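Starnov Two-Piece Cleaning Mat and Bore Guide Set: 600 Rounds Later

Posted 2025-08-08

I have bought a lot of cleaning gear for my bolt rifle over the years and most of it ended up in a drawer. So when Jennylyn Belmonte at my club kept going on about the Starnov set, I figured it was one more rod with a nice handle. She lent me hers for one evening and I ended up ordering my own, mostly so I could stop hearing about it.

The set is a one-piece coated rod, a bore guide with three collars, a mat, a solvent port that clips on the back of the guide, and a pouch of jags. No brushes. At this price I would have expected at least one bronze brush in .30 caliber. The ad copy says "complete," which tells you how much attention to pay to ad copy.

The rod

The rod is good. I'll get that out of the way. The coating is smooth, the handle spins freely on bearings, and the patch follows the rifling without me having to help it along. I ran mine through 600 rounds' worth of cleanings, every 50 rounds, which is more often than I would normally bother. The coating picked up a scuff near the jag end early on and it has not grown. My old rod from Policarpio has one just like it and that rod is much older, so I am not calling this one a miracle.

What bugs me is the thread adapter. It is a tiny brass piece that backs out when you unscrew a jag, and it stays inside the jag. You then need pliers to get it back. A drop of thread locker fixed it, but I should not have to finish a rod I paid full price for.

The bore guide

Starnov claims the guide is a "precision seal" against the chamber. Well, maybe. The O-ring was snug for the first few sessions, then solvent began showing up in my lug recess again. I swapped in a ring from the hardware store, one size fatter, and the leak stopped. The spare that comes in the pouch is the same size as the original, so don't expect it to help.

The collars are marked by letter and the letters are printed, so they wipe off with solvent. Mine are blank now. I scratched marks in with a scribe. 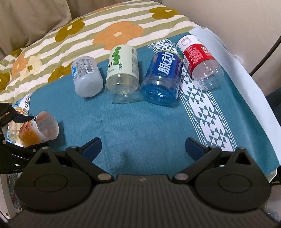

The mat

It lies flat out of the tube, and I can't say that for most of them. Small springs and pins don't roll much on it. It soaks up oil well enough, but it also holds the smell, and washing it in the sink didn't do a lot. The backing grips a bare bench fine and slides on a painted one.

There is a parts diagram printed along one side. It is for a generic bolt action that doesn't match anything I own. I would rather have had the extra space.

Against the cheaper stuff

Ronaldo Javier shoots next to me most weekends and uses the Clastirness kit, which costs a good bit less and has a two-piece rod. I borrowed it for a few cleanings. The joint in the rod is noticeable and I don't like that in a barrel I care about. But his guide has a fatter O-ring from the factory and it never leaked on me. His jags are also a better fit on regular patches. With the Starnov jags I had to trim patches or shove harder than I wanted to.

If you could put the Starnov rod with the Clastirness guide you would have a very decent setup. I have basically done that.

Does it shoot better?

Some owners on the forums say their groups tightened up after switching. I keep a round count on this barrel and it stood at 1,430 when the set arrived. My groups look the same to me before and after. I suspect people who buy a new kit also clean properly for the first time in a while.

Who should buy it

Buy the rod by itself if you can find it sold that way. If you already have a guide that seals, the full set is hard to justify. New shooters with one rifle will be fine with the cheaper kit and a decent one-piece rod added later.

I'm keeping mine. Three stars, and one of those is for the handle bearings.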